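21 March 2025

Back from two days at the Hegyi service robotics meeting, with a bag of brochures and a sore neck from the hotel pillow. I said in October that I would skip it this year. Then the program came out with a whole afternoon on household manipulation, and I booked the train like a fool.

The opening talk was from Werkska. Same speaker slot as last year, same promise, new font. They say their kitchen policy now handles "unstructured homes," and the clip they played showed one home, which looked very structured to me. When the floor opened, a woman near the front asked how many kitchens were in the test set. The answer was a long one and there was no number in it. I wrote "how many??" in the margin and underlined it twice, so at least two of us wanted to know.

The number they did want to give was 700, meaning 700 tasks. I went looking in the handout for what a task was. Putting a cup on the left side of the sink is one task, and putting the same cup on the right side is another. Fine, everybody counts that way now, but I don't have to be impressed. If I counted my own work like that I'd have been promoted years ago.

Coffee was bad. The line for it was longer than the line for any poster except the one giving out socks.

Tenditz had the session after coffee, and I'll be fair to them, it was better than I expected. They train almost entirely in simulation and spent most of their time on what goes wrong when they leave it. They put up a table of failures, by cause, and the biggest row was contact: things slipping, things tipping, a grip that closes a little early. Good. I have been saying that about contact for years to people who would sooner talk about lighting. Where they lost me was the fix, which is more simulation. Vary the friction, vary the mass, vary the textures, run it all again on a bigger cluster. Maybe. I'd like to see the curve flatten out before I believe it doesn't. 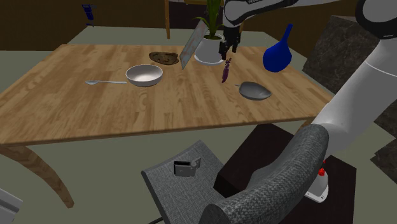 The other thing that bothered me was how they pick the ranges. Somebody has to decide how slippery the world is allowed to be. I asked. The speaker said the ranges were "tuned," and I asked against what, and he said against the real robot. So the real robot is in the loop after all, quietly, and the slide that said zero real data needs an asterisk. He took it well. He even wrote something down, though it may have been his lunch order.

Lunch I spent with the Rirano people, who make a wrist sensor and would like me to buy it. I liked the sensor. I did not like hearing that the price depends on volume when I had already told them my volume is 2. They have a nice demo where you press the thing with your thumb and a blob on the screen turns orange. Every tactile company has this demo. I pressed it with my thumb. The blob turned orange. I asked what happens after a few thousand presses, and they said the drift is handled in software, and I asked if I could see the drift before the software, and they said they would email me. I've put a note in the calendar to see if they do.

The afternoon panel was on benchmarks, and I had hopes. Four labs, four benchmarks, each of them first on its own. There was general agreement that we need a shared one and no agreement on whose. One of the panelists said a success rate means nothing unless you say who reset the objects between trials and how carefully, and that got the only real applause of the day. I clapped too. Then the moderator moved on to a question about humanoids and I went to find a window seat and answer mail.

Second day, shorter. The best talk was by a student, given to a half-empty room, on running the same policy on the same arm for 50 days and doing nothing to it. Success dropped by 7 points. There was no clever method in it at all. She just kept running it and wrote down the result every morning, and then she went looking for the reasons: a worn finger pad, a camera mount that had sagged, the sun coming in lower. I would trade the whole Werkska keynote for that one plot. I asked for her raw logs and she sent them before I'd even sat back down, so there's hope for somebody.

On the train I tried to list what I'd change in our own setup because of the trip. Check the finger pads, which we have not done since we fitted them. Write down who does the resets. Stop saying "novel object" when we mean a mug in a different color. I'm guilty of that last one, it's in the title of the report I sent out before Christmas, and I suppose it's too late to pull it.

I am not going next year. I've written that here so I can find it when the program comes out.

Receipts are in the blue folder. The hotel charged me twice for breakfast and I still have to call them.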